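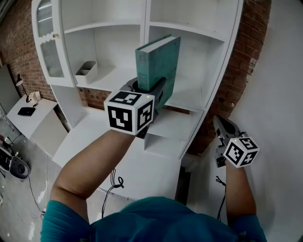 Thema: Hoher Schreibtischaufsatz vor Sichtziegelwand - Kippsicherung und Bodenbelastung
Forum: Möbel, Regale, Befestigung

fugenbreite
Sonntag, 9. Januar 2022

Hallo zusammen,

ich habe einen weißen Schreibtisch mit hohem Aufsatz aus der Serie Vinivness, gebraucht gekauft, ohne Anleitung. Er steht vor unverputztem Ziegelmauerwerk. In den Aufsatz sollen Bücher, überwiegend gebundene, und ich habe zwei Fragen.

1. Kippsicherung: Stein oder Fuge bohren? Das Mauerwerk ist alt, die Fugen sanden stellenweise aus.
2. Durchbiegung: Der breite Boden hat 92 cm lichte Weite, die Fächer rechts haben 46 cm. Plattenstärke 16 mm, Tiefe 250 mm, Spanplatte beschichtet. Eine Rückwand ist vorhanden, aber nur eingenutet.

Dübel habe ich noch von Ziltano da, Nylon, 8 mm, Verpackung weg. Reicht das?

lochbild_k
Beiträge: 3.463

Zu 1: Stein, wenn es Vollziegel ist. Fuge nur, wenn der Mörtel fest ist, und das schließt du selbst schon aus. Probebohrung ohne Schlag, Bohrmehl ansehen. Gleichmäßig rotes Mehl und konstanter Widerstand sprechen für Vollziegel. Fällt der Bohrer zwischendurch durch, ist es ein Lochziegel, dann Siebhülse und Injektionsmörtel.

Zu 2: Rechnen. Einfeldträger mit Gleichlast, w = 5·q·L^4 / (384·E·I). Für Spanplatte setze ich E = 2.000 N/mm² an, Bücher 30 kg pro laufendem Meter, also q = 0,3 N/mm. Bei 16 mm Stärke und 250 mm Tiefe kommt für das Fach mit 46 cm eine Durchbiegung von 1,0 mm heraus. Bei 92 cm sind es 16 mm. Doppelte Stützweite heißt sechzehnfache Durchbiegung, die Stützweite geht mit der vierten Potenz ein.

Kriechen kommt dazu. Bei Spanplatte unter Dauerlast rechne ich mit dem Doppelten des Anfangswerts, je nach Luftfeuchte auch mehr.

sturzhoehe

Ich würde bei altem Mauerwerk grundsätzlich in die Fuge gehen. Eine Fuge lässt sich wieder zumachen, ein gebohrter Sichtziegel bleibt gebohrt. Für eine Kippsicherung sind die Zugkräfte klein. In einer Mietwohnung käme für mich nichts anderes in Frage.

lochbild_k

Das gilt für Bilder. Wenn sich jemand auf die Tischplatte stützt und oben am Aufsatz festhält, sind die Kräfte nicht mehr klein, und ein sandender Kalkmörtel hält einen Spreizdübel nicht. Der drückt die Fuge auseinander und dreht mit.

sturzhoehe

Fuge auskratzen, neu verfugen, aushärten lassen, dann bohren. So habe ich es in Gornimthorpe bei einer kompletten Regalwand gemacht, da ist bis heute nichts locker.

lochbild_k

Neu verfugt ist ein anderer Fall. Gefragt war nach dem Bestand.

fugenbreite

Danke. Bohrmehl war durchgehend rot, kein Durchfallen auf 60 mm Tiefe. Ich gehe also von Vollziegel aus. Die 16 mm Durchbiegung hatte ich so nicht erwartet, der Boden wirkt leer völlig gerade.

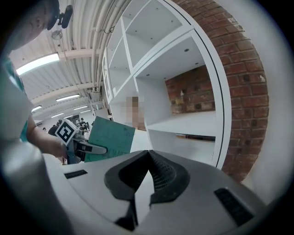
Weißes Regal vor Ziegelwand in einem großen Raum

kantenleim

Leer ist jeder Boden gerade, wenn er nicht vorher lange belastet war. Bei Gebrauchtmöbeln eine Alulatte auflegen und mit der Fühlerlehre in der Mitte messen. Bleibt ein Spalt, ist die Platte schon gekrochen. Dann den Boden umdrehen, sofern er nicht verleimt und nur auf Bodenträgern gelagert ist.

Zur Rechnung oben: Die Gleichlast ist für Bücher in Ordnung, aber die gelenkige Lagerung ist pessimistisch. Sind die Enden gedübelt und verleimt, liegt man zwischen gelenkig und eingespannt. Bei voller Einspannung wäre es ein Fünftel.

lochbild_k

Volle Einspannung bekommst du mit zwei Holzdübeln in der Spanplatte nicht hin. Ich bleibe bei gelenkig, zumal der Fragesteller nicht schreibt, wie der Boden gelagert ist.

kantenleim

Volle Einspannung habe ich auch nicht behauptet. Eine aufgeschraubte Rückwand würde übrigens mehr bringen als die Diskussion über das Lager. Eingenutet und lose trägt sie nur, wenn der Boden hinten mit ihr verschraubt wird.

fugenbreite

Der Boden liegt auf vier Trägern, Metallstifte.
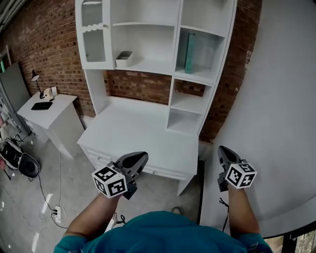

Schreibtisch mit Aufsatz, links oben die Tür mit Strukturglas

lochbild_k

Vier Stifte, also gelenkig. Dann gelten die 16 mm.

Vorschlag: schwere Bücher in die schmalen Fächer rechts, auf den breiten Boden nur leichte Sachen. Wenn dort doch Bücher stehen sollen, eine Mittelstütze einbauen. Damit bist du bei zwei Feldern mit je knapp 46 cm, und durch die Durchlaufwirkung sinkt der Wert noch unter den des Einzelfelds. Die Stütze muss aber auf etwas stehen, das nicht selbst nachgibt.

plattenwerk

Alternativ eine Leiste unter die Vorderkante. Massivholz, Buche, 30 mm hoch, auf ganzer Länge verleimt und verschraubt. Die Höhe geht in das Flächenträgheitsmoment mit der dritten Potenz ein. Optisch fällt das kaum auf, wenn man sie weiß lackiert. Hinten dasselbe mit der Rückwand verschraubt.

kantenleim

Nur vorn versteift verwindet sich der Boden. Wenn Leiste, dann vorn und hinten.

plattenwerk

Steht so da.

sturzhoehe

Noch ein Punkt, der fehlt: Abstand zur Wand. Ist die Ziegelwand eine Außenwand, würde ich den Aufsatz nicht bündig anstellen. Hinter geschlossenen Rückwänden kühlt die Oberfläche aus, und die Feuchte kommt nicht weg. Ein paar Zentimeter Luft, unten und oben offen. Bei mir war der Schaden im März sichtbar, nach einem einzigen Winter.

dschidda_umzug

Kommt auf das Klima an. In Abu Hammour hatten wir das Gegenteil, da war die Raumseite durch die Klimaanlage kalt und die Feuchte kam von außen. Der Abstand hat trotzdem geholfen.

fugenbreite

Ist eine Innenwand, zum Treppenhaus. Abstand wegen der Fußleiste ohnehin vorhanden, den überbrücke ich mit einem Winkel.
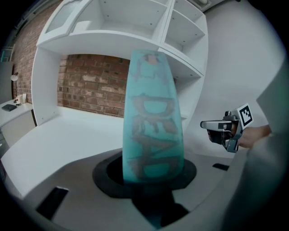 Die Glastür bleibt übrigens dran, auch wenn sie Gewicht nach vorn bringt. Offen steht sie mit der ganzen Breite vor dem Korpus, das geht ins Kippmoment ein. Ich setze deshalb zwei Winkel, einen davon auf der Türseite, jeweils oben in die Seitenwand und nicht in die Rückwand. Frage dazu: Reicht ein Langloch am Winkel, oder lieber fest?

lochbild_k

Langloch vertikal, horizontal fest. Der Tisch setzt sich auf Dielen oder Teppich etwas, das darf den Dübel nicht belasten. Große Unterlegscheibe nicht vergessen. Und die Ziltano-Dübel ohne Verpackung würde ich nicht nehmen, du kennst weder Typ noch passenden Schraubendurchmesser.

kantenleim

Schraubendurchmesser kann man am Dübel ausprobieren. Neue kosten aber fast nichts, insofern Zustimmung.

fugenbreite

Neue sind bestellt. Den breiten Boden messe ich vorher noch mit Latte und Fühlerlehre nach und trage den Wert hier ein.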